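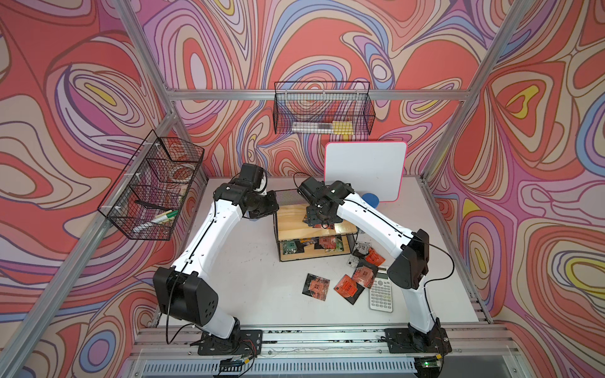

Does a person have to stay in the room while the arms are running?
At least one trained operator stays within reach of the stop button for as long as the motors have power. If you need to step out, you power down first.

Juvstead is hiring two workcell safety and practice technicians for its Erkley site. The job is to keep our written rules for small tabletop robot arms accurate, and to see that people follow them.

What you would do

Walk the cells at the start of each shift and sign the check sheet. Base plate bolts, cable clips, emergency stop, table clear of anything that isn't on the task list.

Keep the operating rules up to date. The current set has 79 rules. Several overlap, and a few were written for arms we no longer use.

Train new operators on two-arm work, mainly reach limits and what to do when both grippers are sent to the same spot -- stop, back off one arm, log it.

Review incident and near-miss logs with the Umance team, who write the control software. You don't need to code, but you do need to describe a fault clearly in writing.

What we ask for

A year or more in a shop, lab or warehouse with powered equipment. Experience with lockout procedures or risk assessments is a plus. You should be comfortable telling a senior engineer to stop work. Some lifting, up to 18 kg.

Hours and pay

Full time, early or late shift. Early starts at 6:30 a.m. One Sunday in four is a working day, paid at the higher rate. Pay follows the Juvstead technician scale, and we send the scale to everyone we interview.

How to apply

Send a resume and one page on a safety rule you have had to change or enforce -- what it said, what was wrong, what you did. Please keep it to a page. Quote reference 1533 and write to Biljana Matić, Operations, Juvstead, Mahmoudi Building, Erkley. Interviews are in January and include a half-hour walk through a live cell. Closed shoes are required on the floor, and long hair must be tied back.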